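Visit report: Unville site, upstairs bedroom set
Date of visit: 2025-01-08
Present: Senan Egan (author), Ro-un Byun, Haris Chaudhry
Host: Éabha Ó Ceallaigh, Nic Giolla

The visit covered the Unville building from the loading door to the upper floor. The purpose was to see how Nic Giolla furnishes and runs its household rooms before Grotareck commits to a similar layout at Sendville. The bedroom took up most of the morning, and the activity in use there was sorting small items into a shallow tray on the bed.
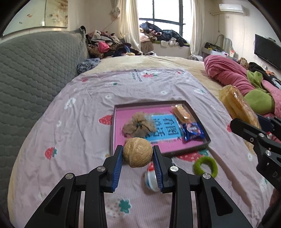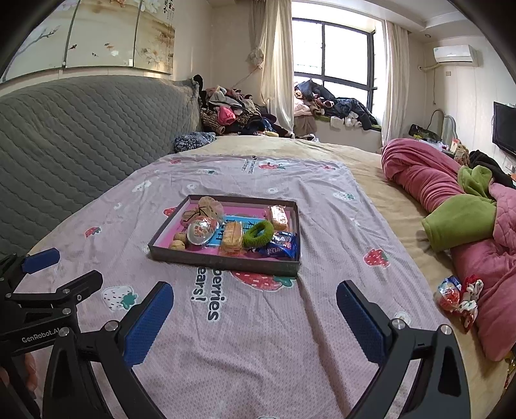 *Bedroom, upper floor, Unville. The tray with the pink base on the strawberry-print bedding, two views.*

## 1. Building and access

Unville is a two-story unit with a stair at the street end and no elevator. Beds and other large furniture come up in parts. Éabha Ó Ceallaigh stated that the bed frame took two people one afternoon to carry up and assemble. The stair turns at a half landing, and the turn sets the limit on what can be brought in whole. Sendville has a straight stair, so this limit won't apply there.

The total floor area given on the fire plan is 2,759 square feet over both levels. The plan by the entrance predates a partition on the upper floor, and Haris asked for the current version. It has not been received.

## 2. Bedroom

The bed is large and takes up most of the room. The bedding has red and white strawberries on a pale pink ground, with some flowers and patches of lettering. We discussed the print at length. A small item set down on a patterned sheet is harder to pick out than the same item on a plain one, and Ro-un would prefer plain bedding at Sendville for the first month. Éabha's position is that people own patterned bedding and the room should have it. I agree with her, with the reservation that a plain set should be in the closet.

Daylight comes from a dark-framed window with white curtains. Clothes are kept in a heap behind the bed and in a pile on the window ledge. There is a gray quilted cushion against the wall, and a pink blanket was left rumpled at one side with a green plush item in its folds. The room is kept at this level of untidiness on purpose. Norbert Borbély, who set it up in September, wrote a one-page note on which areas are to be left alone and which are to be put back at the end of the day. We were given a copy. It is clear and could be used at Sendville with the room names changed.

## 3. Tray and contents

The tray is an open box lid with low walls, dark outside and bright pink inside. A blue printed card with Chinese text lies in the bottom. The walls are low enough to reach over from any side.

The items are ordinary:

- walnuts in the shell
- wrapped bread or pastry, in clear plastic
- a fuzzy green hair tie
- a small tan fabric pouch with a drawstring
- snack packets and candy in printed wrappers
- a clear egg-shaped capsule with red and white contents

Food is held in a cupboard on the landing. The inventory sheet on the cupboard door lists 145 lines for the whole floor, food and non-food together. Haris noted that the sheet has no column for the use-by date. The walnuts keep well. The wrapped pastries do not, and Éabha confirmed that they are replaced from the shop across the road as needed, out of petty cash.

The set mixes hard, soft, and crinkly things of similar size. A walnut rolls if the mattress dips. The hair tie stays where it is dropped. Clear wrapping catches the window light, and Ro-un noted strong glare on it. A blind would help at Sendville, where the bedroom faces south.

## 4. Other rooms

The kitchen and the laundry area were seen briefly. The kitchen has a full-size sink and a working stove, with the gas shut off at the wall. The laundry area was in use and we did not go in. The downstairs store is narrow, and shelving on one side only would make it easier to pass with a cart.

## 5. Points for Sendville

1. Buy two sets of bedding, one plain and one patterned.
2. Fit a blind to the bedroom window before the bed goes in.
3. Use a lid or tray with low walls. Deep boxes were tried at Unville and dropped.
4. Add a use-by column to the inventory sheet.
5. Ask Norbert for the editable version of his note.

Cost of the bedroom at Unville, excluding the mattress, was not available on the day - Éabha will send it with the fire plan. Haris has the measurements of the stair and the half landing.

S.E.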